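Culladum Road Closure, Month Nine

The bridge at Culladum Road is still shut. It closed in October for what the county called a short inspection, and the detour through Darnilach has added 300 households' worth of traffic to a street built for 200 parked cars and one patient mail truck.

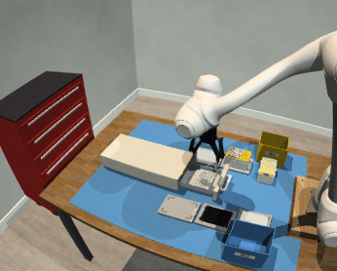
Repairs were supposed to start once the steel arrived from Zerkano. The steel has arrived. It is now waiting for bolts, which were ordered in the wrong length – twice. Any of us with a red tool cabinet at home has offered to look through the drawers, and the offer has been politely declined. The county's latest notice runs to two pages, one of which is a map of the detour we have all been driving since last fall.

The petition asking for a firm reopening date has reached 1,132 signatures and will be handed in on 1 June 2021. You can still sign at the Wibisono bakery, next to the register. Buying something is optional but noticed.

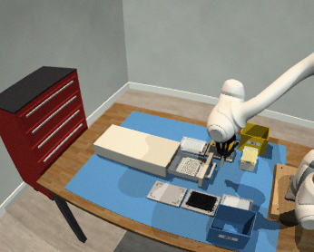

Not everyone wants the bridge back in a hurry, and one reader on the far side of the creek wrote in to say that the road outside has never been so quiet, the kids ride bikes down the middle of it, and could the county please lose the bolts again. We have passed this along with the petition, in a separate envelope.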